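Why Does a Computer Get Hot?

Put your hand near the back of a computer that has been running for a while and you will feel warm air coming out. The computer has not been exercising. It has been sitting on the floor under a desk, which is the least tiring thing anybody can do. So where does the heat come from?

The short answer is electricity. The long answer takes up the rest of this page, so get comfortable.

Tiny Switches, Lots of Them

Inside every computer is a chip called the processor, or CPU. Grown-ups like to call it the brain of the computer, although it has never had an idea in its life. What it does have is switches. They turn on and off, and every time they do, a little electricity moves through them.

Moving electricity bumps into things. Picture yourself running down a school hallway at lunchtime (which you would never do). You bounce off backpacks, elbows and one very surprised teacher. Electricity has the same trouble getting through metal and other materials, and each bump turns a bit of its energy into heat. Scientists call this resistance.

One switch makes so little heat you could never feel it. But a processor has billions of switches, and they flip billions of times a second. All those small warm-ups add up to one rather hot square of metal.

How Hot Is Too Hot?

A busy processor might reach 81 degrees Celsius. In Fahrenheit that is close to 178 degrees, hot enough to give you a nasty burn and much too hot for a bath. The chip can put up with it. If it gets much hotter, though, it slows itself down on purpose, the way you do when you walk up a hill in August. Hotter still, and the whole computer switches off to save itself, usually in the middle of your game and never in the middle of your homework.

Getting Rid of It

Heat likes to travel from hot things to cooler things. Engineers use this to trick it into leaving.

First, a block of metal called a heat sink is pressed onto the processor. Heat moves easily through metal, so it climbs out of the chip and spreads into the block. The block has lots of thin fins, a bit like the pages of a book standing open, and these give the heat plenty of places to escape into the air.

Next comes the fan. It blows the warm air away and lets cooler air take its place. A computer fan might turn 900 times a minute when you are reading a page like this one, and 2000 times a minute when you are doing something with dragons in it. That is the whooshing noise you hear.

Between the chip and the heat sink goes a thin smear of gray goo called thermal paste. Two pieces of metal may look flat, but up close they are as bumpy as a gravel road, and air gets trapped in the dips. Air is bad at carrying heat. The goo fills the dips. Please do not taste it.

The processor sits in a socket on a big flat board called the motherboard, and a metal bracket clamps it down. With the chip taken out and the bracket up, you can see where it belongs, a little left of the middle of the green board. 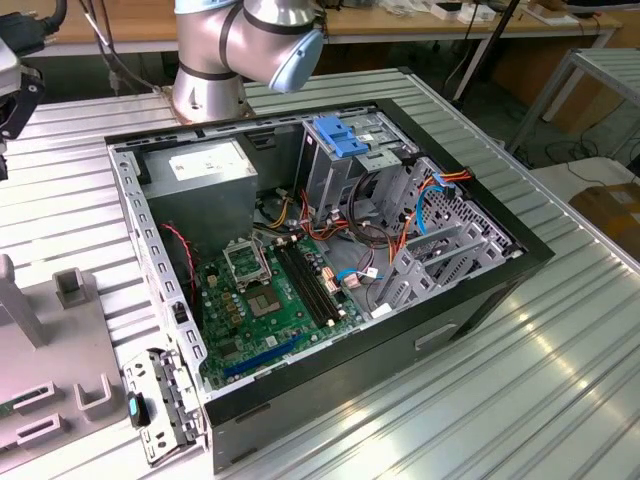

Other Warm Parts

The processor gets most of the attention, but it has company. The power supply is a metal box that takes electricity from the wall and changes it into the kind the computer can use. Some of the energy turns into heat along the way, so most power supplies have a fan of their own.

The memory gets a bit warm too. It rarely complains.

Dust, the Enemy

Dust is a blanket, and a blanket is the last thing a hot computer wants. It settles on the fins and clogs the holes where air should come in. Pet hair is even better at this. If you have a cat, your computer probably has some of it.

Ask an adult to turn the computer off and unplug it before anyone cleans it. Never open the power supply, even when it is unplugged — it can hold on to enough electricity to hurt you badly.

Try It (No Computer Needed)

Rub your hands together fast while you count to 200. They get warm, and the faster you rub, the warmer they get. Now stop and blow on them.

You are the fan.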